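Cleaning Dust from a Desktop Computer

Shut the computer down, switch off the power supply and unplug every cable. Hold the power button for 3 seconds. Move the case to a flat surface near a window.
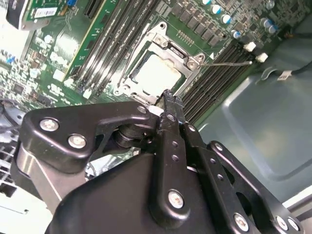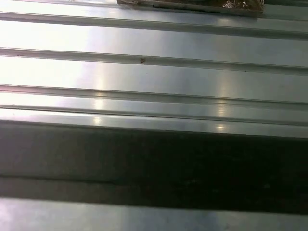 Step 1: Open the case
Remove the side panel screws and keep them in a cup. Touch bare metal on the case before reaching inside.

Step 2: Blow out the dust
Hold each fan still with a finger. Use short bursts, keeping the can upright.

Step 3: Close up
Refit the panel, reconnect the cables and check that all fans spin.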